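The long second life of Treltetti

Feb 24, 2022

On a weekday evening the lobby of Treltetti fills slowly. A few names appear after the evening meal, then a few more once children are in bed. By ten there are enough people for two full matches and a short queue. The game is an online shooter that its makers, Bilix, stopped updating years ago. The official servers are off, the shop page is gone and the soundtrack can only be heard by starting the game and leaving it on the menu. People still play it every night.

I was one of them for most of the winter. My profile says I have played for 1443 hours, and a good part of that total was put on before the shutdown, when I was a student and had nothing to get up for. The rest is recent. I reinstalled it in the autumn from a disc I found at my parents' house and spent a weekend getting it to run.

Treltetti was never a big game. It came out in a crowded season, sold modestly and was reviewed as a decent copy of better-known things. Two teams of eight fight over a fuel depot, a harbour or a town. The guns are loud and the jumping is floaty. What set it apart was the movement. A player who slides, jumps and turns at the right moment keeps their speed, and a player who does it several times in a row can cross a map faster than the designers seem to have planned for. Bilix patched it out once. The complaints were so heavy that it went back in the following week, and it has been there ever since.

That one trick accounts for most of the people still here. Newcomers hear it called "skating". It takes a week or so to do it at all and much longer to do it under fire. Regulars can tell each other apart by how they skate, even with names turned off. I was told that mine looked like somebody falling down the stairs, and I have watched enough of my own replays to agree.

How the servers came back

When Bilix announced the closure it gave players 174 days' notice. The notice was a paragraph at the bottom of a news post about another game. Most of the clans packed up at once and moved on, and the ones that stayed began to ask what could be saved.

The answer was more than they expected. Treltetti had shipped with a local network mode, meant for people who wanted to play in the same room, and almost all of the match code was sitting on every player's own machine. What lived with Bilix was the list of servers, the friends list and the record of everybody's rank. A small group of players wrote a replacement for the list first. It was a plain text file on a web page, updated by hand, and for the first month after the shutdown that was the whole system. You opened the page, copied an address and typed it in.

The tool that replaced the text file is called Kusance. It is a small program that sits between the game and the internet and pretends to be the old Bilix service. The first version crashed whenever somebody with an accent in their name joined. The present one handles chat, invites, bans and a rough sort of matchmaking, and it takes a few minutes to set up if you follow the guide and a whole evening if you skip the part about firewalls. I skipped the part about firewalls.

The support thread for Kusance now has 3779 replies. I read a large share of them while trying to fix my own connection. Many are from people with the same fault as me, and a fair number of those end with the word "fixed" and no further detail. In between there are arguments about the weapon balance, photographs of desks, a long exchange on whether wired headsets are worth the trouble and several pages about what to eat during a four-hour session that won't get on the keyboard.

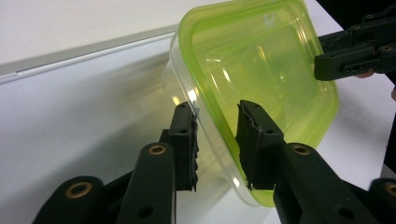 A food container with a see-through green lid.

The general view in the thread is that crisps are out and anything eaten with a fork is fine between rounds. Beyond that there was no agreement, and the talk went back to packet loss.

Who is still playing

The players are older than they used to be. In the chat there is plenty about work shifts, mortgages and bad backs. Several of the people I played with had been in the same clan since the first year, and had never met. One pair had, and were married, and refused to be put on the same team.

There are younger ones too. They tend to arrive through video clips of skating, usually set to music, and they have a different idea of the game from the old hands. They want to go fast. Plenty of them ignore the objective altogether and spend the match trying routes along the rooftops of the town map. This causes friction. A team that is short two defenders will generally lose, and the text chat after such a match can be unpleasant.

The servers have their own rules on this. Some ban route running during normal matches and keep a separate room for it. Others allow it and tell people who object to go elsewhere. One long-running server has a rule that anybody complaining about a team mate has to play the next round in the same position as that team mate, which is hard to enforce and is enforced all the same.

Profiles matter a good deal here. Treltetti lets each player write a short text that shows up beside the scoreboard, and with no ranks worth speaking of, it has become the main way of saying who you are. Some list the clans they have been in, with dates. Some set out conditions for adding them as a friend: no insults, no begging for items, must have a microphone, must not have a microphone. A few haven't been changed in ten years and still mention exams. I found my own from the first time round and deleted it straight away. It contained song lyrics.

The old friends list was lost with the official service. Kusance starts you off with an empty one. For me this was the strangest part of coming back. I remembered perhaps a dozen names and looked for all of them. I found three. One was playing at that moment and did not remember me, one had last signed in the previous April, and the third turned out to be a different person who had taken the name once it was free.

Raju nights

The fixture of the week is Raju. It is named after a mode that Bilix built and then left unfinished in the game's files, with no way to reach it from the menus. Players found it by looking through the folders. One team carries a crate across the map and the other team tries to stop it, and the crate makes whoever holds it slow and unable to shoot. There are no sounds for picking it up and the scoreboard shows a row of question marks.

It is the best thing in the game. With the crate in play, skating stops being a way of showing off and becomes a job. Carriers pass it by throwing it, and a good team will move it from one fast player to the next along the harbour wall without it ever touching the ground. The defending side has to guess the route. Matches last a long time and are often decided in the last few seconds, and the chat, which is full of grumbling on most nights, goes quiet.

I was bad at it for weeks. My job was to stand near the crane and shout when I saw anybody, and I was slow at that as well. Then one evening a throw came my way that was meant for somebody else. I caught it, did two clean slides in a row for possibly the first time in my life, and went off the end of the pier into the sea with the crate. We lost. Three people sent me friend requests.

What happens next

Bilix still exists, and makes games for phones. It has never given permission for Kusance and has never asked for it to be taken down. The people who run the servers are careful. They take no payments beyond the hosting bill, they won't hand out copies of the game and they remove links to anyone who does. This leaves newcomers with the problem of finding a disc. Second-hand prices have crept up, and the discs that do turn up often come from rental shops and are badly scratched.

There has been talk of rebuilding the whole thing from scratch, with new art and a new name, so that it would no longer depend on old discs or on a company's silence. A test version can be downloaded. It has one map, made of grey blocks, and a single gun. The movement is close, and the regulars who have tried it say that close is the trouble. The slide ends a touch early. The turn in the air is slightly too generous. Long posts have been written about both, with diagrams, and the person doing the programming has asked for fewer diagrams.

In the meantime the lobby fills up as before. The latest version of Kusance has fixed a fault with invites and brought back an old one with voice chat, so at present half the players can be heard and the other half type. The harbour server is the busy one. If you are joining for the first time, read the part of the guide about firewalls, and on Raju nights stay away from the end of the pier.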